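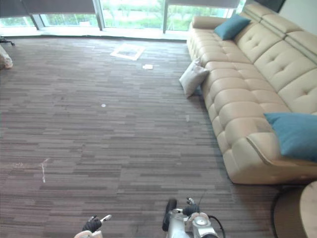 Lounge, window end: gallery and notes

Contents of this page: the seating at the window end of the ground-floor lounge at Plukier. The entries follow the order used on the schedule – seating first, then loose items, floor and glazing. Item references are those on the Storus sheet. Queries go to Inese Pētersons.

Sofa (ref. 12)
Tan-beige, smooth covering. The seat is tufted in rounded squares and the padding carries on over the front edge. Back cushions have small gathered dimples, with separate padded headrests above. Retained. Clean with a barely damp cloth and dry straight after; no solvent products on the seams.

Armrests
The two ends differ. The arm nearest the windows is a low rounded block; the other is broad and sloping, with a curved seam. Ebbe Isaksson has asked that replacement covers be cut from separate patterns. Clemirico quoted on the basis of a matched pair and will need to requote.

Pillows
Two in teal-blue, one at each end of the sofa. One in light grey, on the floor against the sofa front. All three stay with ref. 12 and are not to be moved to the reading room. Covers come off for washing at 30 degrees, inside out, no tumble drying. Spare inners are in the Testa cupboard, second shelf.

Carpet
Striped in grey, brown and mauve, narrow bands. Retained. Vacuum along the bands, then once across. Lift the sofa to move it – dragging pulls the pile. Total floor covering on this level is listed at 2,342 square feet, including the corridor; the supplier's minimum order of 2,000 would leave a shortfall if the whole level were replaced.

Windows
Tall units along the far side, with greenery outside. Glare is strong at the sofa end in daylight. Brunello Villa has requested a fade check on the upholstery every 3 months, comparing the far armrest with a swatch kept in the file. Blinds are priced separately and do not form part of this schedule.

Next check: Wednesday, before the cleaners start. Amendments to Ottavio Carbone.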